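From the Kevar House Lounge
May 5, 2023

Dear neighbors,

The lounge is open again, and I've spent more happy evenings in there than I should admit to (my tomatoes are suffering for it). The big pale sectional is still the first thing everybody heads for, and keeping it nice is mostly a matter of putting the cushions back where the next person would like to find them.

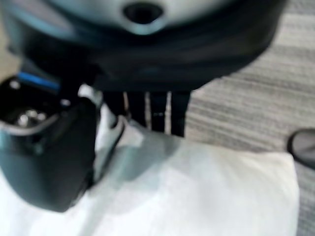

We bought it back in November with the $337 left over from the Nisbet Street yard sale, plus a very kind price from the folks at Prammont, and Obed Zakaria and I both felt it was the best money this building has ever spent. Obed has since become quite firm on the subject of pillows! He likes them stood up against the back, and I've come around to his way of thinking, even if I still flop them down flat at home.

A few of you have stopped me on the stairs to ask about washing, so let me put that in writing too. 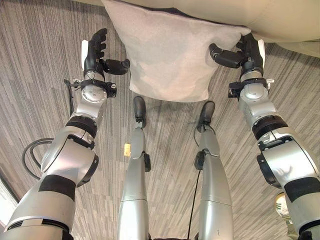

Can the loose cushion covers go in the building's washing machine?
Only the ones with a zipper, on cold, and please let them air dry over the rack before they go back on. For anything without a zipper, leave a note in my box and I'll take it along to Kotau Cleaners with the curtains.

One more small favor: please sit on the seats and the chaise and leave the armrest for elbows. Lounge hours are 9 to 11 in the evening for quiet reading, and any time before that for chatting.
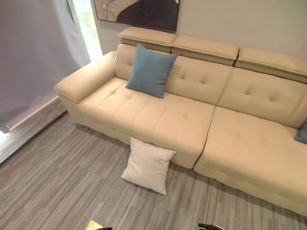 Book Shelf News

We're up to 300 paperbacks, so bring a bag and take some home.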